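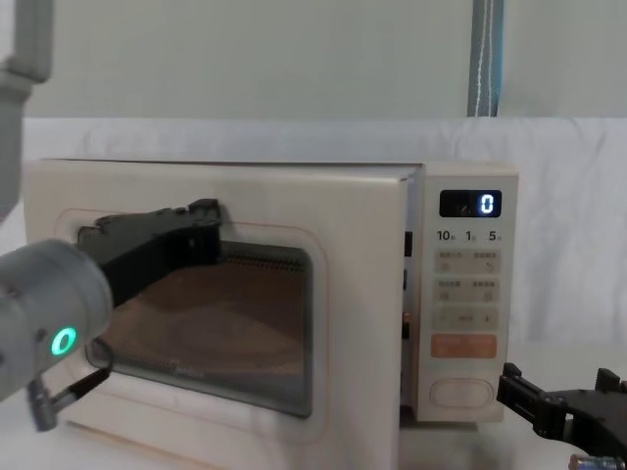 What should the arm do first when it opens a microwave door?
Press the release button all the way in, back off, and only then go for the edge of the door. Pulling against a closed latch loads the wrist and drags the oven across the table.

Notes below are for a two-arm bench build in a shared workshop. Ours runs on a Tiltus controller.

Door
Hook one finger behind the door edge and swing on an arc centered on the hinge. A straight pull slips off. Measure the hinge line from the table edge and enter it by hand – the Mindow planner guesses it badly on rounded cases.

Travel speed
Keep the approach at 200 mm per second and drop to 15 for contact. Anything faster at the door rim marks the paint.

Cavity
Check clearance with the gripper closed before trying it open. Set the wrist so the widest plate runs flat, and stop short of the back wall. 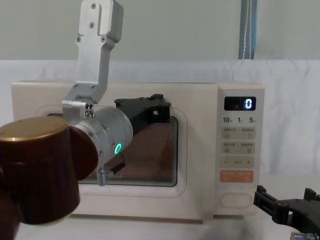
Gripper in the cavity, second arm parked at the right front corner.

Turntable
Lift the tray straight up before moving it out. Philomena Owusu logged 34 tray runs in June, and most of the faults were early sideways moves. She now adds a pause of 2 seconds after the lift.

Power
Leave the start button out of the reachable zone in software while either arm is working near the door. Unplug the oven for anything that doesn't need the display.

Backdrop
Plain cloth cuts down on false edges. Clip it at the top and keep the hem clear of the elbow joint.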